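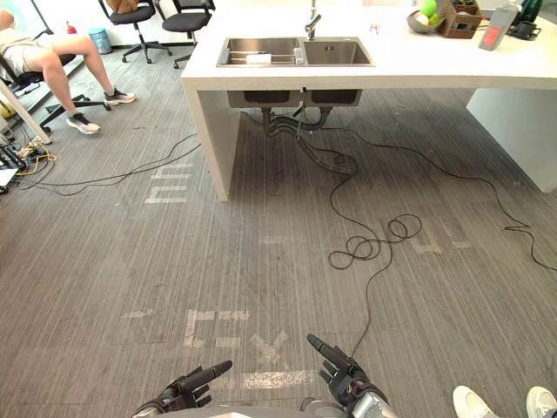

Doppelspüle in der Kücheninsel: Abtropfgestell im Becken oder daneben?

Gralia, Do., 26. April
Hallo ihr Lieben, wir planen gerade unsere neue Küche und ich grüble seit Tagen über der Spüle. Mir gefällt das Doppelbecken aus Edelstahl mit dem Gestell, das man einfach ins Becken legt. Mein Mann meint, damit verschenkt man ein ganzes Becken. Wie macht ihr das denn im Alltag?

Hekatia
Willkommen! Ich habe so eins seit Dezember und gebe es nicht mehr her — die Arbeitsplatte bleibt frei, und das Wasser läuft gleich dahin, wo es hinsoll.
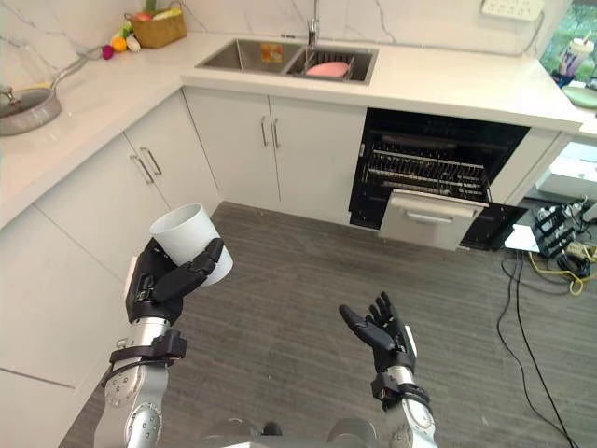

Doppelspüle mit Gestell im rechten Becken, links die Pfanne mit Glasdeckel

Paltero
Da muss ich leider widersprechen, liebe Hekatia. Bei uns (fünf Personen!) war das kleine Becken ständig belegt, und zum Salatwaschen musste erst alles raus. Jetzt steht ein Gestell für 200 Euro neben der Spüle, und ich bin zufrieden.

Hekatia
200 Euro für ein Gestell, du meine Güte! Aber gut, zu fünft ist das wirklich eine andere Sache. Für ein paar Teller reicht meins wunderbar.
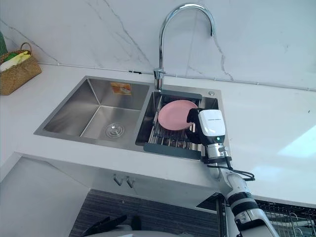

Nachtrag: Reinigung und Pflege

Gralia
Danke euch beiden! Und wie bekommt ihr die Stäbe sauber, bei unserem harten Wasser?

Paltero
Über Nacht in Zitronensäure, morgens abspülen, fertig. Den Siebeinsatz lege ich gleich mit dazu.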